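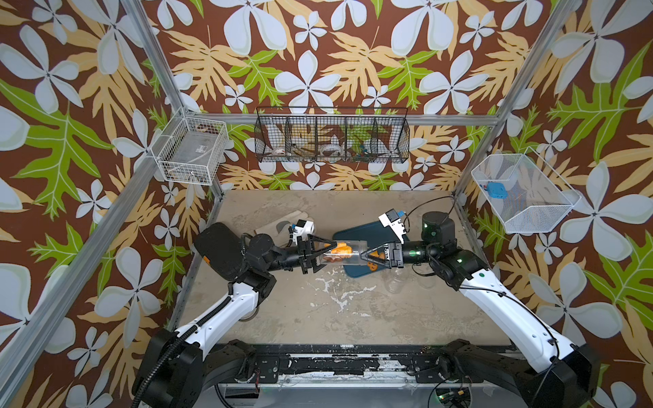
What's the best way to keep cheesy snacks crisp once the bag's open?

Tip them into a clear container with a tight lid, keep it away from the kettle, and eat them within 14 days.

Forum > Kitchen & Larder > Storage

luminita_n
14 days? In this house an open tub sees out the evening if I hide it behind the lentils.

Edgars_R
Disagree about clear. Put them in a tin. If people can see orange they eat orange.

gasmont41
Tins go rusty round the rim and then everything tastes of gate. Clear plastic, laid on its side so you can reach the far end without wearing it as a bracelet.

Edgars_R
On its side it rolls off the shelf. Ask me how I know.

teo_aguirre
Peg on the bag. 200 pegs for the price of one fancy tub – I rest my case.

luminita_n
Pegs are fine until the bag splits down the seam, Teo, as yours did all over my car.

syafiqah
A few grains of dry rice in a twist of muslin at the bottom. My mum swears by it. Take it out before handing the tub to guests.

gasmont41
Trying the rice. Will report back in February if there are any left.

Recent threads
Tea towels that dry things
Lid won't come off the Zanden jar
Chopping boards: how many is too many?
Wallpaper in a kitchen, brave or daft?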